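Zurka table set, README

Last touched April, T. Lashari. Notes are rough, ask if something makes no sense.

What this is

Pictures and short clips of ordinary things on one worktable, plus people in the room in the evening. Plates, cups, small bits and pieces. Single things mostly, set down on a cutting mat and handled, turned, shifted, put back. Two parts so far:

table - crockery and small items on the mat
room - people standing about, talking, hands, clothes, bits of wall and window

1,105 clips in all. 209 of those are room, the rest table. Don't read the split as meaning anything, room was an extra that grew.

Room part

Evening light only. Lamps on, dark outside. Colours on the walls go warm in places and grey in others, we have not corrected this and would rather you didn't before reporting problems. People wear what they came in. Printed tops are left as they are, no blurring of clothes. Faces are in, everyone signed the form (Jadoon folder, ask me for access).

Labels here are thin: what's worn, what the hands are doing, glasses yes/no, window in view yes/no. Sideways ones stay sideways. Please do not rotate, the label boxes were drawn on them as they are and will end up in the wrong place.
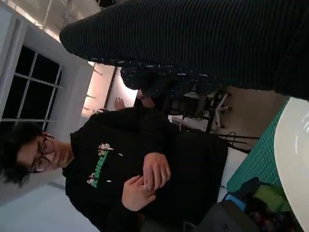

Room part. Labels: black hooded top with green print, glasses, ring, hands together, window in view.

Rings are labelled only where you can really see one. If you cant tell, leave blank, not "no". Same for second people further back. A hand on its own counts as a person for our purposes, tag it "partial".

Table part

The mat stays down for the whole set. Earlier try without it was a pain, edges of pale things vanished into the tabletop. Grid lines are handy for rough position but please don't use them for measuring, nobody has checked them against a ruler.

Labels: item, colour, shape, where it sits on the mat (left, right, middle, near, far), touched yes/no, and which part is touched (rim, base, handle, side).

Plates were the fiddly ones. Rules we settled on:

- a plate is a plate if you could eat toast off it, otherwise dish
- square with rounded corners is still "square"
- white and cream: go by the outer edge, the middle picks up the lamps and looks yellower than it is
- shine and swirls on the glaze are not pattern. pattern = printed or painted only

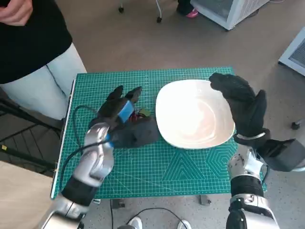

Touched means touched at that moment, so a hand lying flat on the mat next to something is "near", not "touched". We had a long back and forth on this and around 100 clips still carry the old labels, where near and touched were the same thing. They are listed in old_labels.txt. Will get redone when I have an afternoon.

Small things half tucked under something else: label the colours you can see, item = "unknown". Don't guess. Cables get no label at all.

Files

table/ and room/, one folder per session inside each
labels.csv, one line per clip
old_labels.txt, see above
relex_map.csv, matches our item names to the Relex list. 2 names have no match (dish, coaster), left empty on purpose

Known problems

- some sessions have the same cup under two names, mug and cup. Treat as one
- timestamps in room are an hour out, clocks changed and I didnt
- left/right in the first table session is swapped in the csv. Fix is in the Fakuteck branch, not merged yet
- a few clips start late so the item is allready being held

Using it

Fine for in-house work on either project. Room part is not to be passed on outside without asking, table part can be. If you relabel anything send me the csv lines and not the whole file, last time I had three versions and picked the wrong one.

To do: bowls, merge the branch, spell check this.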